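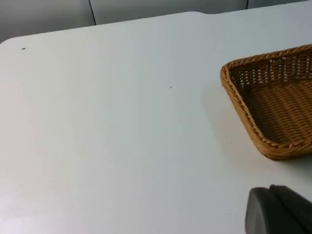
Jovita Zamudio had wanted a white table her whole life, and now that she had one she could hardly bear to put anything on it. Six days in the new flat at Paltbridge and she was still eating toast standing up at the sink! The old table at Gounder Street had been dark and scarred and always sticky at one end, and she'd loved it too, in its way, but this one was the colour of milk, with a lovely rounded corner at the back that you could run your palm along on the way to the kettle. So far she had allowed it only the basket. It was her grandmother's, caramel brown, with a fat braided rim like a plait of bread, and against all that white it glowed.

Reading time: 3 minutes

"It's a table," said Minttu on the phone. "Put your dinner on it."

"I will. I'm working up to it."

"What's in the basket?"

"It's for the mail. Or lemons. I haven't decided."

Minttu Hyvönen had known her since they were both on nights at Plorker, packing bathroom taps into boxes, and she had opinions on lemons. She said she'd be over at six with a casserole and that it was going on the table whether the table was ready or not.

Jovita hung up and felt absolutely wonderful. A guest! She dug through the cartons in the hall looking for plates. The removalists had written KITCHEN on everything, including the one with her winter boots in it and the one with the Vevumness Choir cassettes, and by the time she found the plates she'd also found the good scissors, her father's harmonica, and the bag of wooden pegs she'd accused her sister of pinching in December. She was so pleased about the pegs that she rang her sister to apologise. Her sister didn't remember being accused, and they talked for ages about the pegs anyway, and then about their grandmother, who used to carry the basket down the yard on her hip with the beans in it, singing the same 3 lines of a song because she'd forgotten the rest.

"What were the lines?" Jovita asked.

Her sister sang them. Jovita sang them back, walking up and down beside the grey wall panels she had been so unsure about when she first saw the place. She liked them now. They made the table look like the moon.

She tried the plates on it at five. First she set them opposite each other, which felt like a job interview, and then side by side, which felt like a bus. In the end she put them on the corner, one each side of the curve, close enough to pass the salt. Forks. The blue glasses. A tea towel folded up for the hot dish - then a second tea towel under the first one, because she wasn't a complete daredevil.

She went down to the shop in her slippers and bought lemons. She bought 10, far more than any two people could want, and carried them up in her jumper and tipped them into the basket, and oh, they looked marvellous. One rolled out and wandered across the white and she let it stay where it stopped.

Minttu arrived at twenty past with the casserole wrapped in a bath towel and rain all over her glasses. She stood in the doorway in her wet coat.

"Well," she said. "That's a beautiful table."

"Isn't it!"

"Lemons, though."

"Smell them, Minttu, go on."

Minttu put the dish down on the two tea towels, a bit crooked, and gravy slid over the lip and ran down the side and past the cloth, a small brown river heading for the middle. They both watched it. Jovita waited to mind. She thought of the old table, and the ring her dad's mug had left, and the felt pen her niece had never owned up to.

"Leave it," she said, and went to find the big spoon.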